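Clearing out the spare room, part two
22/12/2022

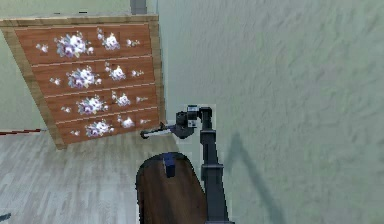

I gave myself until Christmas to finish the room and I've nearly made it. The carpet came up last weekend. It took two of us most of a morning, and Boris took the offcuts to the tip in his trailer for the price of a sausage roll.

The paper was the slow part. I had bank statements going back to my first flat, plus every payslip from my time at Stukum. I kept five years and shredded the rest. The shredder overheats after ten minutes, so I did it in front of the cricket over several nights.

Clothes were easier. If I hadn't worn it since March, it went in the bag for the op shop. I kept one good coat and my dad's jumper.

I got a quote of $400 to patch and paint the walls, which seemed fair, but I'm going to do it myself in the new year. Rozália has lent me her rollers and a drop sheet. The colour is still undecided. I've got three sample pots on the windowsill and don't much like any of them.

Still to go: the curtain rail, the box of cables, and a bookcase that Nikola says he'll collect when his ute is back on the road.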